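Categoría: Cómic y novela gráfica > Biografías musicales > Autoedición

Compartir (60) · Comentarios (3)

¿Cómo cuento la vida de un músico en cómic sin que parezca una enciclopedia?

Nivaldo Honorato

Hola a todos, a ver si alguien me echa una mano porque llevo desde agosto dándole vueltas. Estoy haciendo una novela gráfica sobre Mendonça, un acordeonista que tocaba en el barrio de mis abuelos y que grabó un par de discos preciosos con un sello pequeñito, Bellano, que ya no existe. El guion lo tengo entero (¡entero!), pero cuando lo releo me suena a ficha: nace, aprende a tocar, se casa, graba, enferma, muere. Todo en orden y todo muerto.

Son 115 páginas a color y he dibujado ya las primeras, las de la infancia. Mi hermana las leyó y me dijo que muy bonitas, pero que no sabía por qué tenía que importarle ese señor. Me dolió bastante, la verdad, aunque creo que tiene razón.

Mis dudas son dos. La primera, si me conviene romper la cronología y empezar por un concierto, que es lo que hace todo el mundo y me da un poco de pereza. La segunda, cómo se dibuja la música. He probado con notitas flotando y queda infantil, he probado a no poner nada y parece que el hombre está abrazando una maleta. ¿Qué hacéis vosotros?

bellota_y_tinta

Yo empezaría por el concierto y ya está. Todas empiezan así porque funciona. Suerte con el proyecto!!

Dirceu Macedo

Buenas, Nivaldo. Yo pasé por lo mismo con un cómic sobre una cantante de boleros, así que te cuento lo que me sirvió a mí y tú coges lo que quieras.

Lo del orden me parece lo de menos. Mi primera versión también iba de la cuna a la tumba, y cuando la desordené seguía siendo igual de aburrida, solo que además no se entendía. Lo que la arregló fue elegir una pregunta. En mi caso era por qué dejó de cantar durante años cuando mejor le iba, y a partir de ahí fui tirando páginas a la basura (el colegio, las giras, casi toda la familia). Busca en la vida de Mendonça ese momento que no terminas de entender tú mismo. Si te intriga a ti, ya tienes medio libro. A lo mejor es la historia con Bellano, que cuentas de pasada y a mí me ha dejado con ganas de más.

Para la música, fuera notitas, por favor. A mí me funcionó cambiar el ritmo de las viñetas: cuando ella cantaba, quitaba los marcos y dejaba que el color se saliera hasta el borde de la página, y en las escenas de casa volvía a la cuadrícula de siempre, apretadita. También ayuda mucho dibujar a los que escuchan. Una mujer que deja de fregar un vaso suena más que cualquier pentagrama. Con el acordeón tienes además el fuelle, que se abre y se cierra, y eso se puede llevar al ancho de las viñetas, estrechas y anchas, estrechas y anchas... ¡yo lo probaría mañana mismo!

Reserva un color para él, eso sí, y no lo gastes en otra cosa. Yo usé un rojo anaranjado solo para el escenario, y cuando por fin aparecía en una escena de cocina el lector ya sabía lo que pasaba sin que nadie abriera la boca. 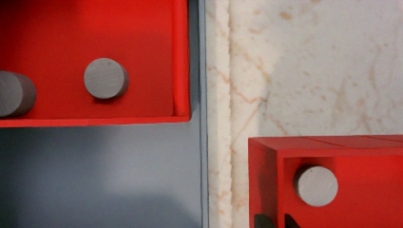
¿Y hace falta pedir permiso para reproducir las letras de las canciones dentro de los bocadillos?

Si la letra sigue protegida, lo prudente es pedirlo por escrito a quien tenga los derechos, incluso para un par de versos. Que el sello haya desaparecido no quiere decir que los derechos también, así que yo preguntaría primero a la familia. Mientras te contestan, deja el bocadillo vacío y sigue dibujando.

Y sobre la tirada, que no la mencionas pero llegará: yo imprimí hasta 400 ejemplares en Kivumik y todavía tengo cajas debajo de la cama. Empieza con menos. Si cuelgas unas páginas de prueba por aquí, me encantaría verlas.

1.258 visitas · 3 comentarios

Usamos cookies propias y de terceros para mejorar tu experiencia. Aceptar · Configurar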